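### 3.2 Colour stability of the coated panels

Panels were stored at Brindovcombe from December and read at three points on each face. The green coating lost gloss faster than the grey – a result also reported by Ankrah and Baidoo for outdoor samples. After 1,000 hours of lamp exposure, the change in hue stayed within the limit set in Section 2.
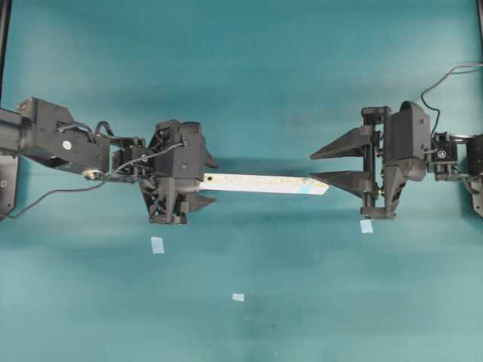
**Figure 4.** Teal-green surface, seen from directly above.

Readings taken near the panel edges were left out of the mean. Of the 233 readings kept, most fell close to the centre value.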